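Skilville Community Help
Home | Topics | Tags | Log in
2 min read

Planner treats held cables as part of the box
Posted by Aarti Kushwaha

Loving this dual-arm project, but I'm stuck on collision checking! I attach a fixed mesh to the gripper after each grasp, and plans near the box keep failing. 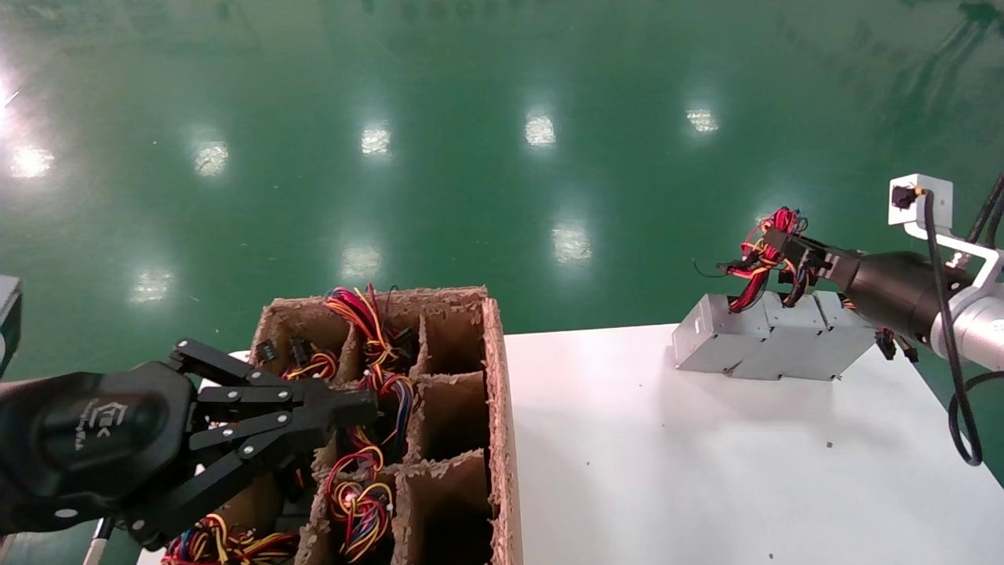
My attached object is a single cylinder, 252 mm long. Real wires don't behave like that – the bunch in the right gripper tangles above the fingers and hangs toward the metal units, with one black strand curling off to the left. Do I need a full cable model?

Sunita Sandhu

No, and you'll be happier without one! Use 2 shapes: a stiff one near the fingers, and a loose envelope below that is allowed to touch the table and units. Then refresh the envelope from depth before each move.

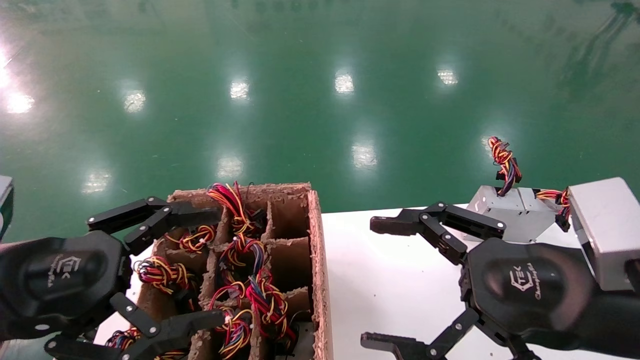 Segmentation needs the same care. With red, yellow, black and blue strands in every harness, color won't separate neighbors in the box, so I'd seed on the black connectors – great fun to tune.

Orbán

Try more padding? Worked for me.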